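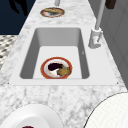

Food diaries only measure how guilty people feel on the day they fill them in, one reader wrote after our last notice, and if you pay them for it you'll get tidy diaries and the same full bins. We'd like to put that to the test, and we half expect the reader to be right.

## Wanted: 50 households for a kitchen waste diary

**Bevthorpe Household Study, autumn round**

You'll have seen the claims. Every council newsletter has a figure for what the average family scrapes into the bin, usually worked out in dollars and usually alarming. We've tried to trace a few of those figures to their source and mostly ended up at another newsletter. Some rest on bin audits, which can't see what goes down the sink, to the chooks or into the dog. Others rest on surveys where people are asked to remember last month's leftovers. Can you? We can't.

So we are running a plain diary study in Bevthorpe and the streets around it, with a bin weigh alongside so the two can be compared. It starts in April and runs for 12 weeks.

### What you'd be doing

- Writing down what gets thrown out after the evening meal, and where it went. A line or two is plenty. "Half the rice, compost" is a good entry.
- Weighing your kitchen caddy before you empty it. We lend you the scales.
- Letting us collect and weigh your household rubbish on two occasions. You won't be told which ones until that morning.
- Answering a short phone call at the end.

The diary should take up to 5 minutes a day. If it is taking longer you are being too careful, and careful people are a problem for this sort of work.

You can use the paper book or the Lernholm diary app. We have no opinion on the app yet. Its makers say it "changes habits from the first week", and we have asked them what that was based on. So far we've had a brochure. Half the households will get paper regardless, and if the app turns out to make no difference we'll print that.

### Who we want

Anyone over 18 who does a fair share of the cooking or clearing up in a home inside the Bevthorpe postcode. Share houses are very welcome, as are people living alone, who tend to get left out of these things. You don't need a compost bin. You don't need to care about food waste, and we would quite like a few people who think the whole subject is overblown.

Please don't apply if:

- you'll be away for more than a fortnight of the study
- you work for a waste contractor or a supermarket
- you took part in the Parketti fridge trial, where everyone was given storage tubs and coached in how to use them

That last one is nothing personal. The trial reported a big drop in waste, but it had no comparison group and it ran over the summer holidays, when half the town eats somewhere else. We would rather start with people who haven't had the tubs.

### What you get

A $50 grocery voucher, posted when your diary closes. You get it whether or not your entries are complete, and the amount doesn't go up for low waste or neat handwriting. You can pull out at any point without giving a reason, and we'll destroy your entries if you ask us to.

You also get your own figures back, set beside the bin weights. Some people may not enjoy reading them - fair warning.

### Who is paying

Leinonen, which sells kitchen caddies, is covering the vouchers and the scales. You are right to raise an eyebrow. We did too. The agreement says they see the results when everybody else does and can't hold back or reword any of it. A copy is available on request, and we encourage you to read it before signing anything.

### How to apply

Pick up a form from the front desk at the Bevthorpe library, or leave your name and number there and we'll ring you. Tell us how many people live at your place and who usually does the dishes. If more than 50 suitable households come forward we'll draw them at random, and the rest go on a reserve list.

Forms close when the diaries are handed out in April.

*Notice posted January 14, 2022*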